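회사 소개

바카바리(Vakavari)는 로봇 팔이 물건을 잡고 옮기는 동작을 시뮬레이션에서 학습시키는 방법을 연구하는 회사입니다. 직원은 6명이고, 그중 네 명이 연구를, 한 명이 시뮬레이션 환경 개발을, 나머지 한 명이 계약과 운영을 맡고 있습니다. 로봇을 제조하거나 판매하지 않습니다. 고객사와 공동 연구 기관에 학습 방법, 평가 환경, 그리고 그 결과를 정리한 보고서를 제공합니다.

회사를 세운 벤지 벨몬테(Benjie Belmonte)는 이전 직장에서 조립 라인용 로봇의 동작을 손으로 조정하는 일을 했습니다. 부품의 길이가 조금 바뀔 때마다 잡는 위치와 각도를 다시 입력해야 했고, 한 품목을 바꾸는 데 하루가 걸리는 경우가 많았습니다. 바카바리의 첫 연구 주제는 그때의 작업 기록에서 나왔습니다. 길고 가는 부품을 끝에서 잡았을 때 어떤 자세로 옮겨야 하는가 하는 문제입니다.

지금 쓰는 사무실은 예전에 인쇄소가 쓰던 건물의 2층입니다. 회의실 한 칸과 서버실 한 칸이 있고, 나머지는 모두 작업 공간입니다. 학습은 주로 밤에 돌리고 오전 9시에 결과를 함께 봅니다. 이 회의는 창업 이후 형식이 거의 바뀌지 않았습니다. 전날 실패한 시도를 몇 개 골라 처음부터 끝까지 재생하고, 어느 시점부터 잘못되었는지를 각자 적은 뒤 맞추어 봅니다.

연구 분야

물건을 집는 동작만 놓고 보면 로봇 팔의 학습 방법은 이미 여러 가지가 있습니다. 저희가 다루는 것은 집은 다음의 문제입니다. 정육면체처럼 짧은 물건은 그리퍼가 움직이는 대로 따라오지만, 긴 막대는 다릅니다. 한쪽 끝을 잡으면 반대쪽 끝이 손목의 작은 회전에도 크게 움직입니다. 바닥에 먼저 닿거나, 손가락 사이에서 비틀리거나, 원래 맞추려던 방향에서 벗어납니다.

이 문제를 재기 위해 만든 것이 평가 환경 Flusturine입니다. 탁자 위에 막대와 원형 표적을 놓고, 로봇 팔이 막대를 잡아 그 중심을 표적 위에 맞추어 내려놓게 합니다. 막대의 위치와 기울기, 표적의 위치는 시도마다 바뀝니다. 배경과 탁자는 그대로 둡니다. 화면을 복잡하게 만들면 카메라 인식의 문제와 동작의 문제가 섞이기 때문에, 기본 과제에서는 동작만 볼 수 있게 구성했습니다.

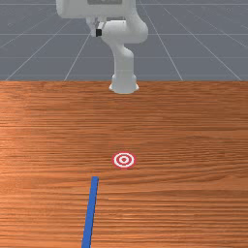 Flusturine의 막대 옮기기 과제. 탁자 위의 파란 막대와 원형 표적.

과제의 규칙은 단순합니다. 시도는 로봇 팔이 아무것도 잡지 않은 상태에서 시작하고, 제한 시간 안에 막대를 내려놓고 그리퍼를 떼면 판정에 들어갑니다. 판정에 쓰는 값은 두 가지입니다. 하나는 막대 중심과 표적 중심 사이의 거리, 다른 하나는 손을 뗀 뒤 막대의 남은 속도입니다. 거리가 기준 안에 들어와도 막대가 미끄러지고 있으면 실패로 처리합니다. 초기 버전에서는 속도를 보지 않았는데, 막대를 던지듯이 놓아 표적 위를 스치게 하는 동작이 학습되는 바람에 기준을 추가했습니다.

막대를 어디에서 잡아야 하는지는 규칙에 넣지 않았습니다. 가운데를 잡는 편이 유리한 배치가 있고, 끝을 잡아야만 팔이 닿는 배치도 있습니다. 어느 쪽을 고를지는 학습된 정책이 정합니다.

학습 방법 Gratent

Gratent는 저희가 개발한 학습 방법의 이름입니다. 강화학습의 바탕은 널리 쓰이는 알고리즘을 그대로 사용하고, 어떤 경험을 얼마나 자주 다시 학습에 쓰는지를 바꾸었습니다.

일반적인 방식에서는 시도 하나에서 나온 모든 시점이 비슷한 비중으로 저장됩니다. 그런데 막대를 옮기는 시도를 들여다보면 대부분의 시간은 팔이 막대 쪽으로 다가가는 데 쓰입니다. 결과를 좌우하는 시점은 손가락이 막대에 닿을 때와, 들린 막대의 먼 쪽 끝이 탁자에 닿거나 떨어질 때에 몰려 있습니다. Gratent는 물리 엔진이 기록하는 접촉력의 변화를 읽어 이 시점들을 찾고, 그 앞뒤 구간을 더 자주 뽑아 학습합니다.

두 번째 요소는 시작 상태입니다. 학습이 어느 정도 진행되면 시도의 일부를 처음부터 시작하지 않고 접촉 직전의 상태에서 시작합니다. 이 상태들은 이전의 실패한 시도에서 가져옵니다. 같은 실패 지점에서 여러 갈래의 동작을 시험해 볼 수 있고, 막대에 다가가는 데 드는 계산을 줄일 수 있습니다. 다만 이 비중을 너무 높이면 접근 동작이 나빠집니다. 막대를 잘 다루면서도 정작 막대까지 가지 못하는 정책이 나온 적이 있어, 지금은 학습 후반으로 갈수록 이 비중을 다시 낮춥니다.

세 번째는 보상입니다. 중간 보상으로는 그리퍼와 막대 사이의 거리만 사용하고, 막대를 잡은 뒤에는 막대 중심의 위치로 바꿉니다. 각도에 대한 보상은 넣지 않았습니다. 각도 보상을 넣은 버전은 학습 초반이 빨랐지만, 막대를 탁자에서 들지 못한 채 제자리에서 돌리기만 하는 동작에 머무르는 일이 잦았습니다.

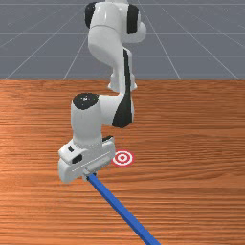

Gratent로 학습한 정책을 실제 로봇에 바로 옮길 수 있습니까?

현재로서는 추가 조정이 필요합니다. 접촉력은 학습할 때만 쓰고 실행할 때는 쓰지 않으므로 힘 센서가 없는 로봇에도 옮길 수 있지만, 손가락 패드의 마찰과 관절의 지연은 로봇마다 따로 측정해서 시뮬레이션에 반영해야 합니다.

지금까지의 결과

Flusturine의 막대 옮기기 과제에서 평가용 배치 300개를 따로 정해 두었습니다. 이 배치들은 학습에 사용하지 않으며, 새로운 버전을 비교할 때마다 같은 것을 씁니다. 배치마다 시도는 한 번입니다.

경험을 균등하게 뽑는 기존 방식의 정책은 300개 가운데 135개에서 성공했습니다. 같은 계산 시간을 준 Gratent 정책은 233개에서 성공했습니다. 두 정책은 신경망의 구조와 관측값, 행동의 범위가 모두 같습니다.

실패의 내용도 달라졌습니다. 기존 방식에서는 잡는 순간의 실패가 가장 많았습니다. 손가락이 막대의 모서리를 눌러 막대가 돌아가고, 그다음에는 같은 자리를 계속 집으려다가 시간이 끝나는 경우입니다. Gratent에서는 이런 실패가 줄었고, 남은 실패는 대부분 내려놓는 단계에 있습니다. 먼 쪽 끝이 먼저 탁자에 닿은 상태에서 손을 너무 빨리 떼면 막대의 잡은 쪽이 떨어지면서 옆으로 밀립니다. 막대가 로봇의 받침 쪽에서 멀리 뻗어 있는 배치에서 특히 자주 나타납니다.

요소를 하나씩 빼고 다시 학습시키는 실험도 했습니다. 접촉 구간을 더 자주 뽑는 부분을 빼면 성능이 가장 크게 떨어집니다. 시작 상태를 바꾸는 부분은 최종 성공 수에 미치는 영향이 작지만, 같은 수준에 도달하기까지의 시간을 줄여 줍니다. 보상의 형태는 난수 시드에 따라 영향이 들쭉날쭉해서 아직 결론을 내지 않았습니다.

이 수치는 시뮬레이션에서 얻은 것이며, 막대의 굵기와 무게가 고정된 기본 과제의 결과입니다. 굵기와 무게를 바꾸는 확장 과제는 평가 배치를 만드는 중이고, 배치가 확정되기 전에는 성공 수를 공개하지 않을 예정입니다.

연구를 진행하는 방식

새로운 아이디어는 먼저 한 장짜리 메모로 씁니다. 무엇을 바꾸는지, 어떤 실패가 줄어들 것으로 보는지, 어떤 결과가 나오면 그만둘지를 적습니다. 메모가 통과되면 작은 규모의 학습을 세 개의 시드로 돌리고, 세 번 모두 같은 방향의 변화가 보일 때만 전체 규모로 넘어갑니다. 이 단계에서 그만두는 아이디어가 절반이 넘습니다.

전체 규모의 학습이 끝나면 성공 수를 확인하기 전에 영상을 먼저 봅니다. 담당자가 아닌 연구원이 실패한 시도를 골라 분류표에 표시합니다. 분류는 접근, 접촉, 들기, 이동, 내려놓기, 손 떼기로 나눕니다. 잡은 위치도 함께 기록합니다.

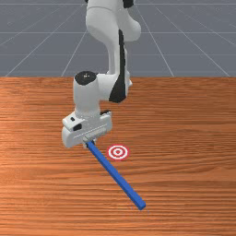

분류표를 쓰기 시작한 뒤로 회의에서 다투는 시간이 줄었습니다. 그전에는 같은 시도를 두고 한 사람은 잡는 위치가 나빴다고 하고 다른 사람은 옮기는 속도가 빨랐다고 하는 일이 흔했습니다. 지금은 의견이 갈리면 그 시도의 관절 각도와 접촉 기록을 그대로 불러와 해당 시점에서 다시 시작해 봅니다. 잡은 위치만 바꾸어 보고, 속도만 바꾸어 보면 어느 쪽인지 대체로 가려집니다. 가려지지 않는 시도는 '미분류'로 남겨 둡니다. 미분류가 많아지면 분류표를 고칠 때가 된 것으로 봅니다.

실험 기록은 코드와 같은 저장소에 둡니다. 설정 파일, 시드, 시뮬레이터 버전이 빠진 결과는 내부 문서에서도 인용하지 않습니다. 시뮬레이터의 접촉 계산 방식이 업데이트로 바뀌면서 이전 결과를 재현하지 못한 일이 있었고, 그 뒤로 이 규칙을 지키고 있습니다. 당시의 결과는 모두 새로 학습해서 교체했습니다.

공동 연구

Aydoğan은 긴 부품을 다루는 설비를 설계하는 회사로, 저희와 가장 오래 일한 협력사입니다. Flusturine의 초기 배치 규칙은 Aydoğan의 기술자들과 함께 정했습니다. 실제 작업대에서 부품이 놓이는 방향이 어느 쪽으로 치우치는지, 작업자가 부품의 어느 부분을 잡는지에 대한 관찰이 배치의 범위를 정하는 데 쓰였습니다. 지금은 한 부품을 다른 부품의 홈에 기대어 내려놓는 과제를 같이 만들고 있습니다.

공동 연구는 보통 두 단계로 진행합니다. 첫 단계에서는 고객의 작업을 시뮬레이션 과제로 옮기고 기존 방식의 성능을 잽니다. 여기서 기존 방식만으로 충분하다는 결과가 나오면 그대로 보고하고 마칩니다. 두 번째 단계에서 Gratent를 적용하고, 실패 분류표와 함께 결과를 넘깁니다. 실제 설비에 설치하는 작업은 저희가 직접 하지 않고 고객사나 설비 업체의 기술자가 맡습니다. 설치 기간에는 연구원 한 명이 질문에 답하는 담당자로 지정됩니다.

대학 연구실에는 Flusturine의 기본 과제를 무상으로 제공합니다. 평가용 배치는 공개하지 않으며, 학습한 정책을 보내 주시면 저희 서버에서 평가하여 성공 수와 실패 분류를 돌려드립니다.

채용과 방문

연구 인턴은 매년 9월에 선발합니다. 강화학습 경험이 없어도 지원할 수 있지만, 물리 시뮬레이터를 하나 이상 써 본 적이 있어야 합니다. 지원서에는 직접 돌려 본 실험 하나와 그 실험이 잘 되지 않은 부분을 적어 주십시오. 선발된 인턴은 첫 달에 기존 실험 하나를 처음부터 재현하고, 그 뒤에 자신의 주제를 정합니다.

방문은 오후 2시 이후에 가능합니다. 오전에는 결과 회의와 학습 작업 정리가 있어 안내가 어렵습니다. 공동 연구 상담을 원하시면 다루려는 물건의 치수와 무게, 현재 쓰고 있는 로봇의 종류, 그리고 지금 가장 자주 생기는 실패를 미리 적어 보내 주십시오. 도면이 없으면 손으로 그린 그림도 괜찮습니다.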